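Ticket: Label printer skips every second label after update
Product: Windumel desktop label printer, Komeo inventory software
Opened by: Ghada Bitar
Assigned to: Kristóf Hegyi
Status: Resolved

Ghada Bitar, 9:40
We're relabeling the small parts storage and need 100 labels. Since the Komeo update the printer feeds one good label, then one blank, then one good. The text is fine on the ones that print. Tried a new roll and a different USB port, same result. Test page from the printer's own menu comes out with no blanks.
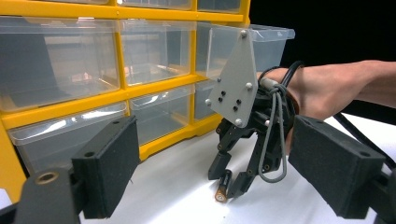 Label size in Komeo is set to 40 x 23 mm, same as the roll. Windows 10, driver installed by Britt-Marie last year.

Kristóf Hegyi, 10:15
Thanks. If the built-in test page is clean, the gap sensor is probably OK. Please check two things:
Printer properties, Page Setup, paper height.
Komeo, Print Settings, "Gap between labels."
Send me both values as they are now — don't change anything yet.

Ghada Bitar, 10:32
Paper height 23 mm. Gap in Komeo says 2 mm. Gap in the driver also says 2 mm.
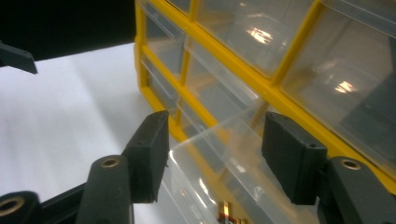 I also found a checkbox in Komeo called "Add gap to page height." It's on. I don't remember seeing it before.

Kristóf Hegyi, 10:50
That's the cause. With the box on, Komeo sends a 25 mm page, the driver sees it run past the label and feeds another one. Turn it off, restart Komeo, recalibrate the roll and print five.

Ghada Bitar, 11:20
Five printed, no blanks. Running the full batch now.

Ghada Bitar, 1:05
All 100 done. Erzsébet has the same printer at the front desk and will change hers too. OK to close.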